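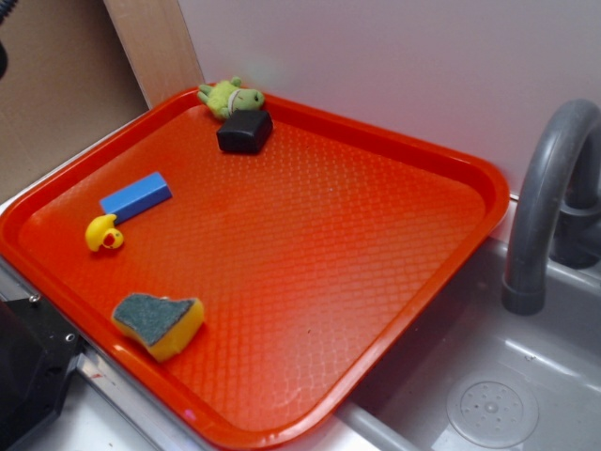 Trays or No Trays: Plate Waste at Killilo Dining Hall

Final report, Introduction to Environmental Methods
Trallberg College, summer session
Submitted September 4, 2022

Background

Killilo Dining Hall got rid of its trays before any of the current students arrived, and has been congratulating itself ever since. There is a sign by the door with a leaf on it. The sign says that going trayless saves food, water and energy, and it says so in a font that discourages follow-up questions.

I had follow-up questions. My project set out to learn whether people at Killilo leave less food on their plates when they have to carry those plates in their hands. The reasoning behind the policy is simple. A tray lets you take everything you think you want at the moment of greatest hunger. Without one you can manage a plate and a glass, and if you want dessert you have to get up again, by which time your stomach may have sent word to your brain.

The argument has a second half, about dishwashing. A tray that isn't used doesn't need to be washed. I have no quarrel with this part. It would be hard to design a study in which it turned out to be false.

What other people have found

Most of what I read came from campus sustainability offices, which tend to report that the thing they did was a good idea. The studies usually compare waste on a few days with trays to waste on a few days without them, and find less waste without. Several of them don't say what was on the menu. That seemed like a serious omission to me, and after spending time next to the Killilo dish return I feel more strongly about it. Menu is everything. Any comparison between a pizza night and a fish night is a comparison between pizza and fish.

The other problem is that most of the studies are short. People behave oddly for the first few days of anything. If you took away all the spoons tomorrow, soup consumption would drop, and it would be a mistake to write a press release about it.

Method

The dining service at Trallberg is run by a contractor, Charbonneau, and the evening manager agreed to put trays back out for half the study if I promised to do the scraping myself. I promised this before I understood what it meant.

The study covered 4 dinners. At 2 of them trays were stacked at the entrance, and at the other 2 the hall ran as it normally does. I tried to match the menus, so that each tray dinner had a no-tray dinner with the same main dish. The kitchen matched the main dishes perfectly and changed the desserts without telling me. I will come back to the desserts.

At the dish return, I asked diners to leave their plates with the food still on them. I scraped everything edible into a lined bucket and left out napkins, bones and peels. Drinks were poured into a separate pitcher, which was the worst part of the job and produced no useful data, as people kept putting ice in it. The bucket was weighed on a Nuton kitchen scale borrowed from the nutrition lab. Total waste was then divided by the number of diners swiped in at the door.

I also handed out a short paper survey. It asked whether the person had gone back for more food, whether they had finished everything, and if not, why not. There were 40 usable responses. The unusable ones were mostly used as napkins. 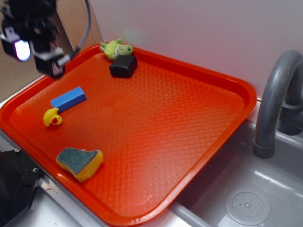 Getting hold of trays was harder than getting permission to use them. Charbonneau had thrown out or given away most of the old stock, and what was left in the storeroom had gone over to other duties, such as holding potted plants. I ended up borrowing from anyone who would lend, and learned more about tray design than the course required. A raised, rounded rim and a textured bottom, like the ones on the big orange-red tray in the photo, are both good news for anyone walking with a full glass. Smooth trays are another matter. Two people told me on their surveys that they had taken less food on a tray night than usual because the tray was slippery and they didn't trust it. That is the reverse of what the policy expects, and I would have loved to build the whole report on it, but two people is two people.

The mixed stock was a weakness in the study. Some diners had a large tray, some had a small one, and tray size is presumably the whole point. I didn't record who had which. I would if I did it over.

Results

Waste per diner was higher on the tray nights in both menu pairs. In the first pair, which was baked pasta, the gap was easy to see just by looking at the bucket. In the second, which was chicken and rice, it was small enough that one enthusiastic person with a second helping of rice could have made it disappear. I suspect I know which person, but the survey was anonymous.

I am giving the results as higher and lower, with the weights in the appendix, at my instructor's suggestion. Her comment on my draft was that I had carried the averages out to more decimal places than the scale had.

The pasta result is where the desserts come in. On the tray night, dessert was bread pudding. On the no-tray night it was ice cream. Hardly anyone leaves ice cream. People will leave bread pudding with a clear conscience, and it is heavy, and it soaks up whatever is near it. A good part of the difference in the pasta pair was bread pudding, and I can't say how much, because by the time it reached my bucket it had stopped being a separate food.

Survey answers about going back for more were clearer. On no-tray nights more people said they had made another trip. On tray nights more people said they hadn't finished, and the reason they gave most often was "took too much." The next most common reason was some version of "didn't like it," followed by a group of comments about the rice that I passed along to the kitchen in summary form.

Discussion

If I had to bet, I would bet that the sign with the leaf on it is right. Waste went in the direction it predicts both times, and the surveys tell the same story. People with trays loaded up early and left more behind. People without them made more trips and seemed to take food in smaller amounts.

But I would bet a small sum. Four dinners is a short study, the desserts got loose, and everyone who walked past could see a student in an apron staring at their leftovers. Several diners apologized to me. One went back to a table and finished a baked potato while keeping eye contact. It is hard to argue that I was observing natural behavior.

There is also the matter of who pays for the savings. Carrying a plate, a glass and silverware through a crowd is a minor nuisance if you have two free hands and good balance. For a student on crutches it's a real obstacle. Killilo keeps a few trays behind the counter for people who ask, but the sign doesn't mention them, and more than one survey said they hadn't known. That's a cheap thing to fix. You could take the space from the leaf. 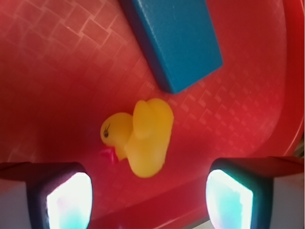 The other group that loses out is people in a hurry. Summer session classes run close to dinner, and a second trip means standing in line again. A few responses said that on ordinary nights they skip salad because it would take a separate trip, and that on the tray nights they got it. If going trayless cuts waste partly by cutting vegetables, the savings look a little different. My survey didn't ask about vegetables directly, so all I have is what people volunteered in the margins, along with a drawing of a carrot.

Portion size might do most of the same work with less fuss. The serving spoon at the pasta station holds a very large amount of pasta, and the server has a generous nature. Several people who wrote "took too much" crossed out "took" and wrote "was given." Smaller first servings, with seconds offered freely, would be easy to test. It would also leave the trays out of it, which at this point I would welcome.

What I would change

Match the whole menu, dessert included, and get it in writing. Use one kind of tray. Weigh the main dish, sides and dessert in separate buckets, and forget the drinks. Put the scraping behind the dish return window so that diners don't feel they are being graded. Run it during the regular school year, over several weeks, with more than one person on the bucket.

I would also collect the surveys before people sat down with them next to soup.

Appendix

The weights for each dinner, the diner counts from the door, and a copy of the survey form are attached. The form has been retyped, as the original master copy was lost to marinara. The scale has been cleaned and returned to the nutrition lab.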